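About the Farkavetti Robot Arm Club

Home | About us | Join | Kit list | Contact

We are an after-school club for people aged 11 to 18 who would like to make a pair of robot arms put things away. Their own bedrooms are outside our remit and parents are asked not to raise the subject.

The club meets in the long room above the bicycle shop at Farkavetti, up the stairs and past the door that says it is the door and isn't. We have 72 members on the books. On an ordinary evening far fewer turn up, and in exam season you could hold the meeting in a lift, if we had one.

What we do

Most school robotics is about things with wheels. We have nothing against wheels. We did wheels for years, and the skirting boards still show it. But a few of our older members wanted to work on the harder and much slower business of picking things up, and the rest of us gradually came round, mostly from having been asked to hold the torch.

So now the club has two arms bolted to one rail, a table between them, and a long-running argument over what counts as tidy. Members write the tasks, drive the arms, record what the arms did, and then train a model on the recordings in the hope that it will do the same without them. Sometimes it does. Sometimes it does something else with great confidence, and that goes in the logbook too.
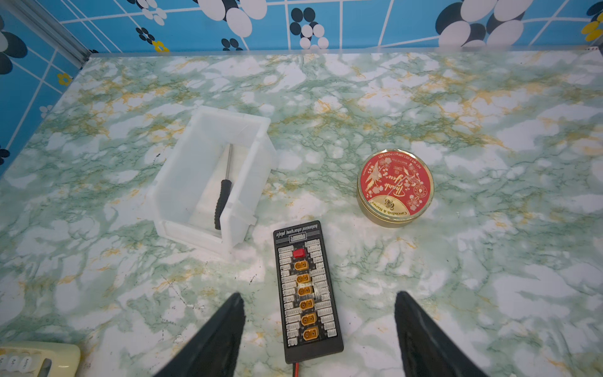 Choosing the objects takes longer than new members expect. Everybody arrives wanting the arms to pick up an egg. We start people on whatever is in the drawers, with the one condition that the things mustn't all be the same shape, and the result tends to look like the contents of a kitchen cupboard belonging to an electrician. The current set has a screwdriver in a white bin, a Cavendish & Harvey tin with "Thank You" on its lid, and a balanced charging plate with its row of yellow connectors. The plate is a swine of a thing, being flat and black with its wires coming out of one end, and it has a fan club among the Year 10s for precisely that reason. The tin is round, and round is its own sort of trouble. We have had requests to replace it with something square. These have been refused.

How the club runs

There are two groups, and you can move between them whenever you like.

The Benchers look after the hardware. They tighten what has come loose, route the cables, replace servos and keep the spares box in an order known only to themselves. If you like small screws you will be happy here.

The Drivers do the recordings. A Driver moves the arms through a task again and again, in as many slightly different ways as patience allows, so that the model has something to learn from. It is closer to practising the piano than to playing a computer game, and we say so at the first session so that nobody feels tricked. Our tidiest set of recordings so far runs to 1149 goes at moving small objects about a table. It was made over one winter and a quantity of toast.

Both groups write in the logbook. It is a paper one. Entries should give the task, the starting layout, what went wrong, and the name of the person who has the spare Allen key. The last of these is often left blank.

The table

People who visit for the first time usually ask about the decoration. The walls are blue with flowers on and the top is patterned like marble, and the effect is of a bathroom in a film about the seventies. Members voted for it. The other choice was grey.

There is a practical side as well. A model that has only ever seen plain surroundings can get into a terrible state when it meets a patterned one, so we change the coverings from time to time and see what falls over. Members may bring in wallpaper. Members may not bring in wallpaper that is still attached to something. 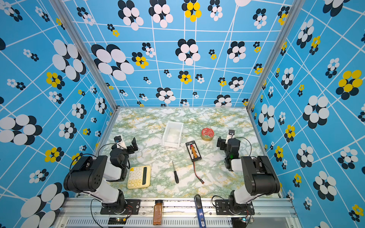
What happens in your first month

You won't touch the arms on your first visit. You will sit beside a Driver, learn where the stop button is, and be asked to show us where it is several more times when you aren't expecting it.

On your second visit you set out the table. It sounds dull and it is really the heart of the thing. Where each object starts, which way it faces, whether the calculator is in easy reach or just out of it: all of that decides whether the recording will be any use. Setting out is done from a card, and the card has to be filed with the recording. A layout that exists only in somebody's head goes home with them at half past six.

After that you get your turn at driving. Everyone is bad at it. The arms are a little slower than your hands and a good deal more literal, and for the first few sessions you will close the gripper on thin air while leaning sideways in your chair, as if that helped. 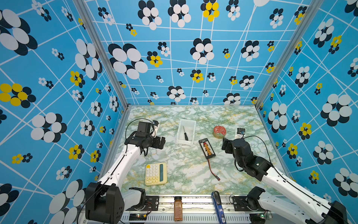

By the end of the month most people can pick up a screwdriver and put it down where they meant to. Some go on to two-handed tasks, with one arm steadying an object while the other does the work. That is where the arguments really begin, as each arm can be driven by a different person and neither of them thinks it was their fault.

The Kitberg Table

Once a year we enter the Kitberg Table, a small competition for school and club teams working with arms. Each team gets a surprise layout and 6 minutes to clear it. Points are given for objects placed, and taken away for objects dropped, crushed or sent under the judges' chairs.

We came fourth last time, with 112 points. We would have come third but for an incident with a lemon. Our deadly rivals at Postma, who are in fact very nice and lent us a power supply on the day, came second and have not mentioned it more than they needed to. 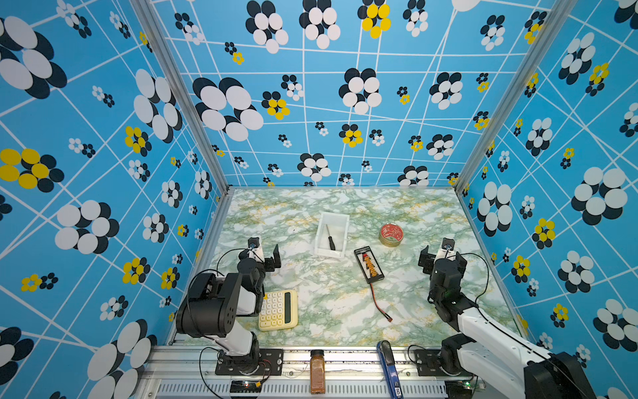 Preparing for Kitberg is mostly a matter of teaching two arms to share a table. Left to themselves, both will go for the nearest interesting thing, and we have a drawer of bent finger plates to show for it. Our present rule is that each arm begins from a waiting position and only one may go in at a time. You can have both grippers hovering over the middle, with the calculator on one side and the balance board ahead of them, and the tray and the red tin further back, and still have a civilised evening, provided the Drivers have agreed beforehand who is having what. The younger members call this "manners". The older ones have a longer name for it, which they put on their university applications.

Money and kit

Membership is charged by the term and there is a reduced rate, which you can have by ticking the box on the form. We don't ask why. Flirari, the hardware shop on the corner, gives us a discount on bolts and has stopped asking what they are for.

We are always glad of donated objects, so long as they are clean, unbreakable enough, and small enough to be held in a gripper. Old calculators, tins with lids and empty spice jars are welcome. We have enough staplers.

Please don't give us:
Anything with a blade
Anything with a smell
Printers

Who can join

Anyone aged 11 to 18, at any school or none. You don't need to know how to program. Those who do are gently encouraged to learn to use a spanner, and the other way about. Parents may stay for the first session and are then asked to wait downstairs, where there is a bench and a reasonable selection of bicycle catalogues.

The club is closed throughout August, when the room gets too hot for people and motors alike. New places open when we come back. There is usually a short waiting list for the Drivers and there has never been one for the Benchers, so make of that what you will.

To put your name down, use the form on the Join page, or come up the stairs during a session and knock loudly. The bell hasn't worked for some time. It is on the Benchers' list.

Page last updated July 2024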